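Fliva work table, matt white

The Fliva is a plain white table for folding clothes, sorting textiles and packing small goods. We have it in our range at Fonton for shops, laundries, schools and homes where one good flat surface is needed more often than a large piece of furniture. The top is smooth and matt, and the corners are rounded. It has no drawer and no raised edge, so a long piece of fabric can hang over the side when you pull it into position.

Many customers ask us if a matt top is difficult for textiles. In our experience it is pleasant to work on. A cotton shirt can be moved with one hand and it does not run away from you as it does on a very shiny table. The light of the ceiling lamps is also softer on a matt surface, which is good for the eyes if you fold for some hours. On the other hand, a matt white top shows coffee and ink quickly, so please read the part about cleaning before you decide.

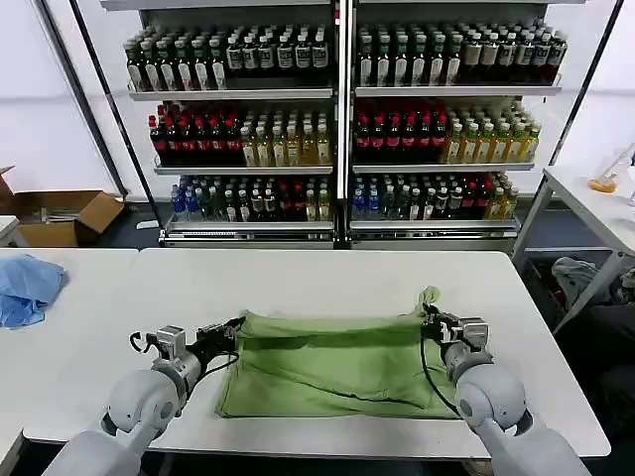
Fliva in matt white, with a light green cloth held by its two upper corners.

Size of the work place

For folding you need space for the whole garment, and also a free place beside it. We recommend that you measure your largest usual item when it is lying open, and then add the place for the finished pile. For T-shirts, tea towels and children's clothes one Fliva is enough. For bed linen and curtains we advise two.

The tables can be put side by side. Push them together until the edges touch, then adjust the feet so that both tops come to the same height. Each foot turns by hand. On an old floor this can take a little patience, and it is easier with two persons. We do not supply a connecting clip with the Fliva, but the Bemton clip set fits and can be ordered separately.

Working with two tables

With a second table you can keep the work that waits apart from the work in hand. The unfolded items lie on the side table and the middle table stays free for the one you are folding. Left-handed persons often prefer the waiting pile on the right, so try both before you fix the clips.

If the tables stand in a shop, leave a passage between them and the shelves behind. Somebody will need to fill the shelves during opening hours, and a table which is too near must be moved every time. The same is true for the home laundry room with a cupboard door. 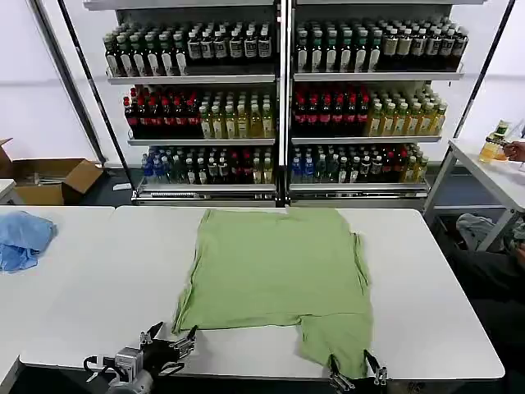 A light green T-shirt spread flat on the table, a second white table next to it. Display shelving with bottled drinks behind.

What is in the delivery

The table comes in one carton with the top, the legs, the four adjustable feet, a bag of screws and the key for them. The instruction is printed in English on one sheet. The carton weighs 20 kg, therefore we ask you to have a second person at the door. Keep the carton until the table is standing and you have checked the top for damage. An open carton is also quite useful for clothes that are not to be folded.

Delivery time is 12 working days from the order. If you order six tables or more, there is no charge for delivery on the mainland. You can return a table within 14 days. It must be clean and taken apart again, with all the screws in the bag.

Cleaning

Wipe the top with a soft damp cloth and dry it afterwards. A drop of washing-up liquid is allowed. Please do not use scouring powder or the rough side of a sponge, they leave shiny places on the matt surface and these cannot be repaired. Ink should be wiped away at once. Do not iron directly on the table and do not put a hot iron down on it.

Before white clothes are folded, we suggest to wipe the top one time even when it looks clean.

Questions from customers

Can I use the table standing?
Yes, with the long legs. The short legs are for seated work. Choose the legs when you order, later they can be bought as a set.

Is it possible to buy only the top?
Yes, please write to us. The price depends on how many you take.

Does it have wheels?
No. For a table with wheels please see the Bemton trolley table.

Can it stand outside?
No, the Fliva is for dry rooms only.

Related items
Fliva leg set, short
Fliva leg set, long
Bemton clip set
Bemton trolley table
Jõgi display shelf, two sections
Jõgi garment rail

Page last updated: October

Receive our newsletter with new items and spare parts. You can unsubscribe at any time.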